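Bench Watchmaker Wanted (Quartz and Mechanical), Vimton Watch Service

Job ref. 3481
Full time, on site
Reports to: the workshop lead, who also sits at a bench and will be within earshot

Vimton repairs wristwatches. People mail them to us or bring them to the counter on Brusent Street, usually wrapped in a sock, and we open them up and try to make them behave. We have seven benches. Two have no one sitting at them, and we would like to fix that before the fall rush, when half the county remembers it owns a dress watch and has a wedding to go to.

The work

Most of what crosses the bench is ordinary: batteries, gaskets, crowns that someone pulled a little too hard, bracelets that need a link out in March and the same link back in after Thanksgiving. You will do a lot of this. You should be good at it and not sigh audibly.

The rest is more fun. We take in mechanical movements for full service, chronographs with sticky pushers, and the occasional family heirloom that was last oiled with something from the garage. We are also the repair shop for Haque, a small maker of plain three-hand watches with a caliber they are very proud of. You will get to know that caliber well. By the spring you may have views on its keyless works, and Haque's engineers have agreed to hear them by email.

What you'd do in a normal week

Strip, clean, oil, assemble and regulate mechanical movements
Diagnose quartz movements, including the ones the customer has already diagnosed
Pressure test cases and write down the result, even when it is boring
Refinish cases and bracelets without rounding off every edge the designer cared about
Write estimates in plain sentences that a person could read to their spouse
Take a turn at the counter, one afternoon in seven

What we're looking for

Two years at a bench, or a watchmaking certificate and a portfolio of work you can talk through. We don't mind where you trained. We do mind if you can't tell us why you chose a particular oil. Steady hands are assumed, but we will check.

You'll need to be comfortable with a timegrapher, a lathe (for small jobs, no heroics) and our ticketing software, Nokura, which was written for dry cleaners and still asks on every order whether we want starch. We have asked them about it. For now you click No.

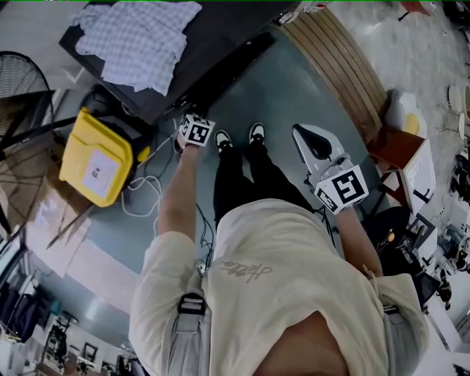
Pay and hours

Salary depends on experience and on the bench test. We'll give you a figure at the first conversation, so you don't have to sit through three of them to find out you can't afford us. Overtime is paid. Health insurance starts on your first day, and tool allowance is paid once a year. You keep the tools you buy with it, including the tweezers you will swear you never lent to anyone.

Hours are 8:30 to 5, with lunch in the middle. The workshop closes for the last week of December. Parking is behind the building and involves one very narrow gate, which has taken paint off better cars than ours.

The bench test

If we like your application we'll invite you in for half a day, paid. You'll service a basic hand-wound movement, change a gasket set and find one fault we have put in a quartz watch. Bring your own loupe if you have a favorite. You can ask questions during the test, and you can use the radio, within reason.

We watch how you work more than how fast you are. Dropping a screw is fine. Everyone here has spent part of an afternoon on the floor with a magnet, and the house record for a missing click spring is 141 minutes, held by the person writing this ad.

How to apply

Send a resume and a short letter to the Vimton front desk, with the job reference in the subject line. In the letter, tell us about one repair that went badly and what you did next. A page is plenty. Photos of your work are welcome, as long as they are in focus. Please leave out the wrist shots.

Applications are open through the end of August. We read all of them and reply to all of them, although the reply may take a couple of weeks if a box of Haque chronographs shows up first. If you need any adjustments for the bench test, such as a different chair height, stronger light or a quieter room, put that in your letter and we'll set it up before you arrive.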